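Search the newsroom
Enter keyword
Go

FOR IMMEDIATE RELEASE
2023-03-26

Nalia Robotics Lab Teaches Arm to Change Its Mind, Publishes the Numbers Anyway

GUKCOMBE — Nalia, the manipulation research lab in Gukcombe, today released a method that lets a robot arm abandon a bad grasp before it finishes making one. The method is called Derico. It took two years to build and one afternoon to name, and the name stands for nothing, although several members of the lab have tried to make it fit an acronym and are asked to stop.

Derico is meant for a class of job that people do without looking and robots do badly: picking up a small, light, see-through thing and putting it in the correct container. Clear and tinted plastic has been a nuisance in this field for as long as there has been a field. Depth sensors look straight through it, or report the wall behind it, or return a confident reading of nothing at all. An arm that trusts such a reading will close its fingers on air, carry the air carefully across the table, and set it down in the right bin. By most of the scoring systems in use when the project began, the motion itself would have earned decent marks.

The usual answer is a better look before the grasp. Derico spends its effort a little later. The arm starts moving on a rough guess, and during the last part of the approach a small network compares what the wrist should be seeing and feeling with what it is seeing and feeling. If the two drift apart, the arm slows, backs off by a short distance and picks a new approach. The lab calls this step the hesitation. Early drafts of the paper called it "online grasp revision with bounded retreat," and that phrase survives in section three for anyone who misses it.

WHAT WAS TESTED

The main trial covered 2341 sorting attempts on small plastic goods, including pill bottles and bins of several colors. The same arm ran the same jobs with the hesitation switched on and with it switched off. Object positions were shuffled between attempts by a script, so that no member of the team could arrange the table in a flattering way, a temptation the lab admits to having felt.

With the hesitation on, the arm dropped or missed far fewer objects, and the gain was largest on tinted bottles with very little in them. Full tables, split by object type and by lighting condition, are in the paper. Nalia has chosen not to put a single headline percentage in this release. The previous release did so, and the percentage went on to have a career of its own, turning up in two slide decks and a podcast with no trace of the conditions it was measured under.

Training needed less data than the lab had budgeted for. The comparison network was fitted on 2000 recorded approaches, a good share of them failures left over from earlier projects. Nalia had been storing these failures out of something between thrift and embarrassment. They proved more useful than the successes, which all look rather alike.

WHAT IT DOES NOT DO

Derico is slow. A hesitation costs time, and an arm that hesitates over each object in a bin is a long way from what a packing line wants. In the worst stretch of the trial, the arm hesitated 10 times over one bottle and then picked it up exactly as it had first proposed to. The log of that attempt is included in the download and has become popular in the office.

The method also does nothing for objects that are truly stuck, tangled or wedged. It can tell that the approach is going badly. It cannot tell why, and its only idea is to try again from slightly to the left or slightly to the right. The lab regards this as an honest description of most problem solving and hopes to improve on it.

Shiny tabletops remain a weak point. Reflections of bright containers were sometimes taken for containers, and the arm paid several respectful visits to a bin that lay, so far as the camera was concerned, underneath the table. Tests were run on a dark glossy surface on purpose. A matte cloth would have raised the scores and taught the team very little.

Finally, Derico has been tested on one kind of arm in one building. Claims about other arms in other buildings will have to wait for people who have them.

THE PAPADAKIS BENCH

Alongside the method, Nalia is releasing the test itself. The Papadakis bench is a set of 99 tabletop layouts, each given as a plain list of objects and positions, with a scoring sheet that fits on one page. It was designed to be cheap. The containers can be bought in ordinary shops, the layouts can be set up by hand, and the scoring sheet asks one main question per attempt: is the thing where it was supposed to be?

A second question covers damage. A third asks whether the arm knew how the attempt had gone, and this is the one the lab would most like other groups to adopt. An arm that misses and says so can be sent back. An arm that misses and reports success will go on to the next job in excellent spirits, and somebody will find out later.

Layouts run from easy to rude. The easy ones have two or three containers well apart on the table. The rude ones put tinted bottles in front of other tinted bottles, and some add a houseplant, because leaves give a vision system a great many edges to think about and none of them matter. The plant has no role in the task. It is scored only if knocked over.
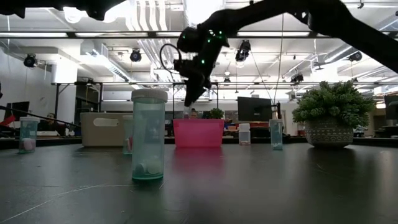

A reader of the preprint, Oriel_bench, wrote to the lab that the third question is the only one worth keeping, and that asking whether the object arrived mostly measures how good the gripper is. Nalia has passed this on to the people who chose the gripper. The lab's view is that both questions should stay, at least until the arms get better at the first one, but the point is fair and the next version of the scoring sheet will report the two results side by side instead of adding them up.

AVAILABILITY

The paper, the code, the bench layouts and the recorded approaches can be downloaded from the Nalia project page at no cost. The code runs on a single desktop machine. The install guide was rewritten in February after a visiting group followed the old one to the letter and ended up with a working copy of a different project.

Groups that run the bench are invited to send in their results, including poor ones. Results will be posted in the order they arrive. There will be no leaderboard for the first year, as the lab would like to see what people measure before they start trying to win.

Next on the list is a version of Derico that decides when hesitating is worth the time. Early attempts learned to never hesitate, and a revised attempt learned to do nothing else. Work continues.

ABOUT NALIA

Nalia studies how robots handle small everyday objects. It is based in Gukcombe and shares its building with a door that sticks. Press questions can be sent through the contact form on the project page, which is read on working days.

###

READER COMMENTS

gantry_left
Downloaded the failures first. Better than the paper, and I liked the paper. Any chance of the wrist force logs at the full rate? The ones in the archive look thinned out.

Marrowby
We have been scoring "did it know" by hand for ages and everyone told us it was a soft metric. Printing this out and leaving it on a certain desk.

toolflange
Would like to see the time cost per hesitation in the main table and not tucked away in the appendix. Being slow is fine, just tell me how slow on page one.

Marrowby
@toolflange it's in the caption under the second table. Small type, but it's there.

pellet_count
Layouts are easy to set up by hand, as promised. One request: please say which way round the bins with handles should face. We ran half of them backward before anybody asked.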